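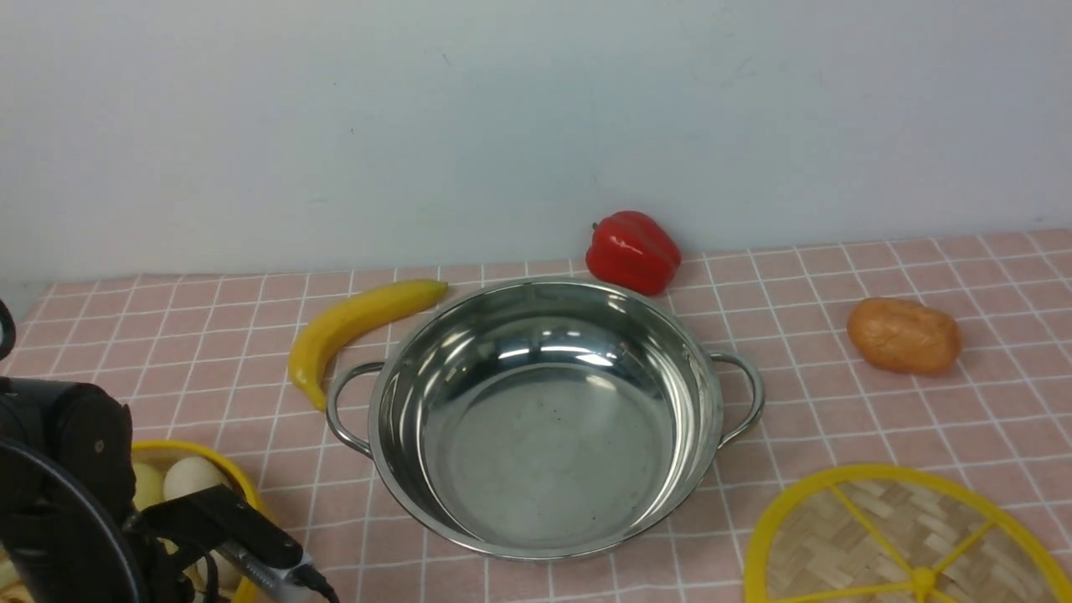
Open day at Fillero, April 22, 2018

We got to Virkeck just after opening and paid at the gate. Fillero shows its kitchenware in two halls, and the first is mostly pots. The steel ones with a wide rolled rim and looped handles go through the press room next door, which visitors may enter in groups. Our group waited almost 60 minutes — bring a drink.

The second hall has play food for children's kitchens. I liked the banana best. The potatoes are plain but a good shape. The shop takes cash only, and the last bus to Bastotel leaves from the lower gate.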